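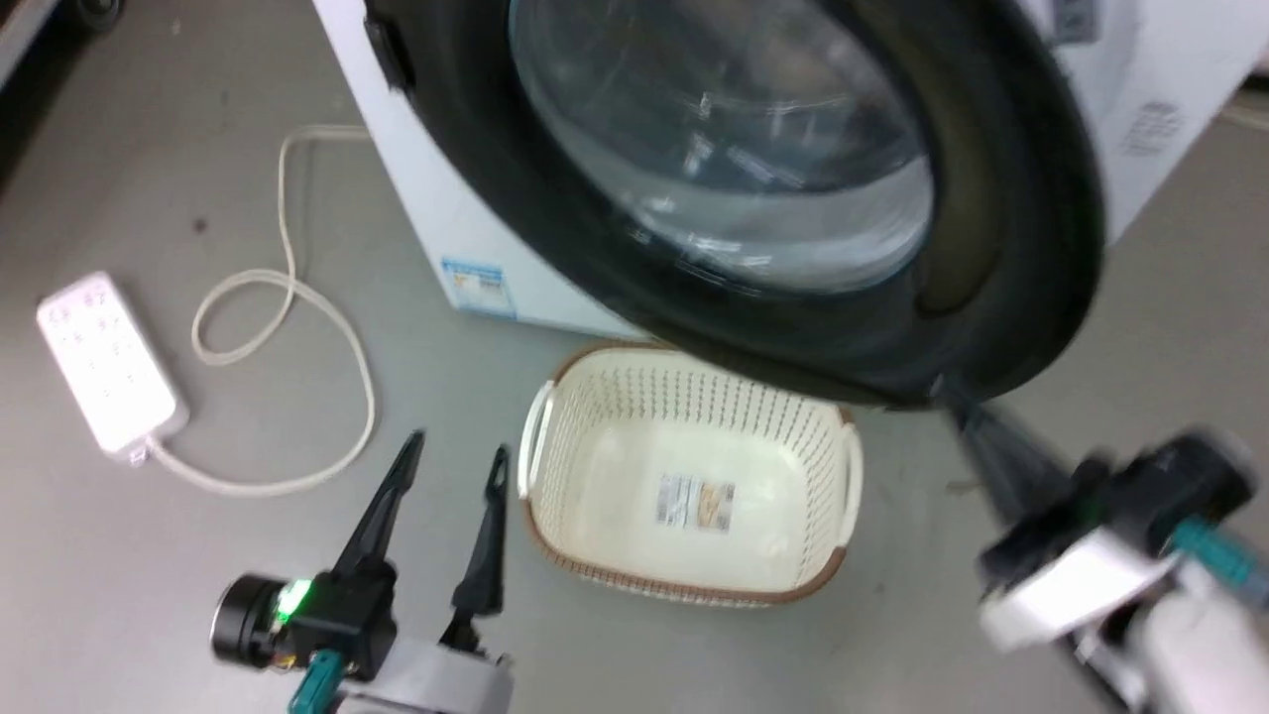
April, bench notes, dye fastness (continued from the last page, coffee stain and all)

OK so the walnut batch! Swatches came out of the pot at 11 and I love the color, a kind of toasty brown, way better than the onion skin mess from before. Wool took it fastest, the Jiltcombe linen dragged its feet as usual (I think it still has sizing in it, must scour it longer next time).

Recipe for whoever picks this up: 122 grams of dry hulls, soaked for 72 hours, strained through the old pillowcase. Alum on half the swatches, nothing on the rest. I forgot to label two of them, sorry, they're pinned to the corkboard with question marks.
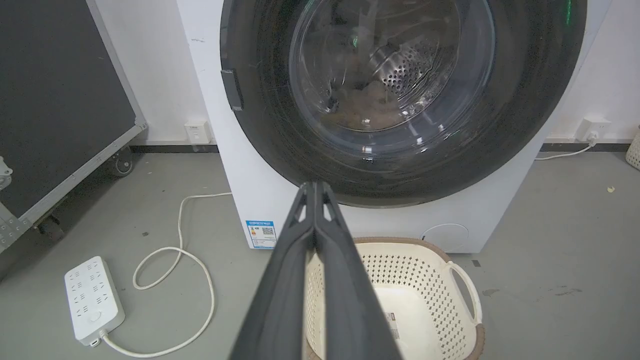
The plain swatches are holding up better than I expected against the window light, but the alum ones are richer, so I'd still go with alum for the Zirnero scarves. Rub test with a damp white cloth: tiny bit of brown off the wool, hardly anything off the cotton. Need to repeat with the Kulteck soap, we're nearly out, please somebody order more!

Also the iron dip turned everything gray-green. Kind of gorgeous? Saving that for the Yáñez order if they want something moody. Next up is madder, hulls are in the lidded bucket under the sink, don't toss them.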